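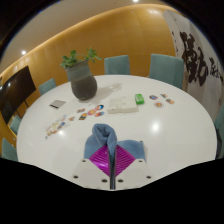 Before you draw up a single route, get your flag belts sorted, because everything in the Trirkholm playbook kit hangs off them. I run our flag football league's equipment side with Anoma Begum, and we've set up these belts more times than I'd like to admit! Clear yourself a big table. I like a white one, and a blue towel shows up nicely against it, so you can keep the little clips on the towel and stop losing them. Then work through the steps below.

## 2. Setting up the belts and wristbands

1. Lay each belt out flat with the Standum buckle on your left.
2. Snap in 2 flags per belt, one on each hip. Push until you hear the click (it's louder than you'd think).
3. Give each flag a firm tug. It should pop free in one pull – if you have to yank, loosen the clip a quarter turn.
4. Slide the play card into the wristband window. Cards hold 8 plays, and I put our short-yardage stuff on top.
5. Write the player's number inside the band, where sweat won't get at it so fast.

**Note:** The replacement clips are part 751. The older Nullau clips look almost the same and will even go on, but they hold too tight and your safeties will be grabbing at nothing all afternoon.

**Caution:** Don't let anybody tie or wrap a flag around the belt. It's a penalty in our league, and it's a good way to hurt a finger.

When you're done, wipe the buckles down with a folded cloth. No cleaner, just a bit of water. Anoma does hers after every game, I do mine when they start to look sad.
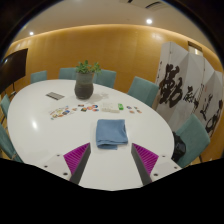
*Fig. 2: Folded blue cloth on the table.*

6. Hang the belts by the buckle, never by the flags. We lost half a set in August that way – they stretched right out in the shed.

If you're using the Xue youth belts, skip step 3 and go to section 3, where the clips work differently.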